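How to Oil a Wooden Cutting Board

A board that looks dry or chalky needs oil. The job takes ten minutes of work and a night of waiting.

What you need: food-grade mineral oil, a lint-free rag, dish soap, a sheet of fine sandpaper and a rack. I use the Plirklow oil from the hardware store in Misberg, but any mineral oil sold for food contact is fine. Skip olive and other cooking oils. They go rancid in the wood.

Wash the board with hot water and a little soap, both sides, and stand it on edge to dry overnight. Sand any fuzzy spots along the grain and wipe off the dust.
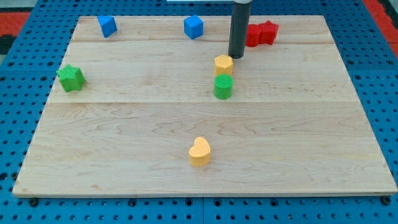 Pale maple with the grain running lengthwise.

Pour a puddle the size of a silver dollar in the middle and spread it with the rag. Go over the faces, the edges and the end grain. The end grain drinks the most, so give it a second pass right away. Maple is slow to take oil, and a coat that sits on top for an hour is normal.

Leave it on the rack until morning, then wipe off whatever is left. A new board wants three or four coats, one per night. After that, once a month is enough.

Lay the used rag flat outdoors to dry before you throw it out. Keep the board out of the dishwasher, and don't leave it standing in the sink.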